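4. Setting up the kitchen cell in simulation

4.1 Before you start

Section 4 covers the Skuvley kitchen cell as loaded in the Mornico simulator: one white arm with a two-finger gripper, working at the range. Load the cell file and leave the arm in its start pose until step 3. The microwave, coffee machine and wall outlet are fixed bodies and must not be moved.

Views of the loaded cell, with the arm at the range: 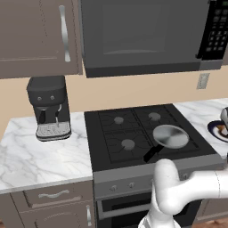
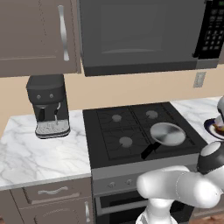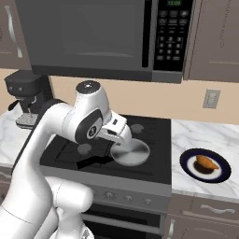

4.2 Camera check

1. Open the view panel and step through each camera in turn. The cooktop and part of the arm must be visible in every view.

2. Check that the arm does not hide the working area of the cooktop. In the first two views it covers the right part of the oven control panel. This is acceptable - the knobs are not used in this task set.

3. Move the arm through its stored poses at low speed. Stop if any link touches the range or the worktop.

Note: The oven window may render almost black. Do not raise the light level to correct it, as this washes out the worktop.

4.3 Gripper and lid

4. Set the finger closing force to 18 N. Higher values push the lid through the finger pads and the solver will eject it.

5. Send the arm to the lid pose. The third view shows the lid held tilted over the right rear of the cooktop, with the fingers pointing down and to the right.

6. Hold for 5 seconds and read the slip value. If it is over 2 mm, open the gripper, reset the lid and repeat from step 4.

Caution: Do not reset the lid while the fingers are closed. The two bodies will overlap and the arm may jump to a joint limit.

4.4 Contact settings

7. Set the contact solver to 100 iterations for the pan, lid and grates. Leave all other bodies at the default.

8. Save the cell under a new name. The supplied file is overwritten at each update - local changes made to it will be lost.

9. Run the lid task once from the start pose and keep the log.

If the arm stops short of the cooktop, check the base offset first. A wrong offset also shows up as a lid that meets the surface on one side before the other. Offset values are listed in section 6. Send unresolved faults, with the log from step 9, to Yamuna Achari at Umali.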